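2. Where the labels go: household relabeling in shared kitchens

I came to this topic sideways. I was supposed to be writing about how people divide up fridge space, and I kept getting distracted by what was stuck to the food. Names, dates, little warnings, the occasional drawing of a skull. So this section is about labels, and mostly about the plain kind that people make themselves with a strip of tape and whatever pen is closest.

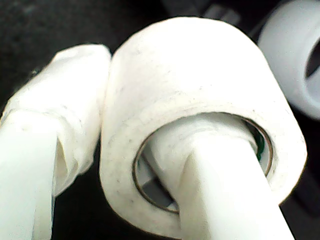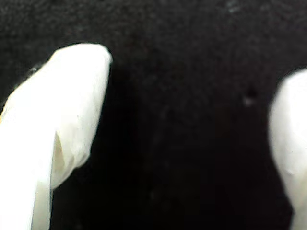 Figure 2. First picture: a roll of white adhesive tape with a cardboard core. Second picture: two off-white gripper fingers against black fabric.

2.1 The two houses

I spent time in two shared houses, which I'll call Rastard and Trarkport after the names the residents had painted over their own front doors (I asked, and they were happy for me to use them). Rastard is the older one, with a long galley kitchen and one fridge that everybody fights over. Trarkport has a big square kitchen and a second fridge in the hallway, and you would think that would settle things. It didn't settle anything! The hallway fridge turned into the place where condiments went to retire.

I visited each house for 30 days spread over the winter, usually in the early evening when people were cooking. My field notes closed on January 22, 2021, although I went back to Rastard in March to return a casserole dish and ended up staying two hours and scribbling on the back of a receipt. I haven't used anything from that visit except where I say so.

What I collected was simple. Every time I saw a handmade label I wrote down what it said, what it was stuck to, and whether anybody had crossed it out or added to it. If the person who made it was in the room I asked them about it. Most people were a bit embarrassed and then talked for ages.

2.2 What people write

Going in, I figured nearly all of the labels would be names. The older work on shared living treats labels as a property thing (mine, yours, hands off), and I had more or less swallowed that. Names were common, sure, but dates were more common at Rastard, and at Trarkport the biggest group was instructions. "Shake first." "Use the old one before this one." "Lid does not fit, do not force it."

I've come to think instructions are a kind of apology. When I asked the person behind the lid label why they had bothered, they told me they had broken the original lid, bought one that nearly matched, and felt bad every time they heard a housemate struggling with it. The label went up instead of a better lid. It was still there when I finished, and so was the lid.

Dates work differently. A date on a tub of soup looks like a fact, and people treat it as one, but what the date stands for changes from house to house. At Rastard it was the day the food was cooked. At Trarkport some people wrote the day it was cooked and some wrote the day they thought it should be thrown out, and these two groups had been living together for more than a year without comparing notes. I found this out by asking about a tub of lentils, and I caused a fairly long conversation at dinner. I should admit that this is a case of the researcher messing with the thing being researched. After that dinner several people at Trarkport began writing "made" or "toss" before the date, and I stopped counting date labels there, so the Trarkport date material all comes from the first 22 days.

2.3 Crossing out and writing over

My favorite labels were the ones with a history. Tape is easy to write on twice. A jar at Rastard had started life as somebody's cumin, had become shared cumin (the name was crossed out and "ALL" written next to it), and by the time I met it was labeled "rice? check". The question mark had been added in a different pen.

I recorded 10 of these layered labels in detail, and they fall into two loose types. In the first, a private thing becomes a common thing. Somebody gives up on defending their oats and says so in writing. In the second, the contents change and the label gets patched to keep up, usually badly. I had hoped to find a third type where a shared thing gets pulled back into private hands, and I really did look for it, but I never saw it done on a label. When people wanted something back they moved it to their bedroom. There was a very full bedroom at Trarkport.

Peeling is another matter. Hardly any labels got peeled off properly. People put the new strip on top of the old one, so that some containers had a little ridge of tape you could feel with your thumb. I asked about this and got shrugs, mostly. One resident said that peeling leaves a sticky patch and the sticky patch is worse than the ridge, and I have to say I've started doing the same at home.

2.4 Reading without looking

Something I didn't expect was how seldom people read the labels in their own kitchen. They knew the tub on the left was the soup. They knew whose yogurt was whose by the flavor. When I pointed at a label and asked what it said, with the writing turned away from us, people got it wrong a good deal of the time, even for labels they had made.

So who are they for? My best guess is that they're written for a bad moment. Somebody comes in late and hungry, or a guest is poking around on their own, or two people have fallen out and need something firmer than "I thought you said I could." The rest of the time the label just sits there. This fits what the Henriques survey of office kitchens found odd about its own results, that people in offices with the most labels reported the fewest arguments about food but also couldn't remember what the labels said. I read that survey as showing the same habit in a different building.

There's a snag, though. Offices empty out at night and somebody is usually paid to clear the fridge. Houses don't have that, and old labels pile up. At Rastard there was a strip on the inside of a cupboard door that said "not until Sunday," and everyone who had been around when it was written had moved away. People still kept that shelf a bit emptier than the others. I checked in March and it was still emptier, with one can of tomatoes on it.

2.5 Some limits

Two houses is a tiny sample and I picked them because I could walk to both. I'm also a person who labels things, a lot, and I'm sure I noticed tape where another observer would have noticed who was doing the washing up. The coding sheet I used was borrowed from the Draltirora project on shared laundry rooms and it never fit kitchens very well. It has a whole column for machine faults, which I ended up using for comments about the toaster.

I also have very little on people who refuse to label. Each house had at least one, and they were polite about it and didn't want to be followed around with a notebook, fair enough. From the outside their food seemed to get eaten at much the same rate as everybody else's, but I can't back that up with anything better than an impression, and I'd love for somebody to go and check.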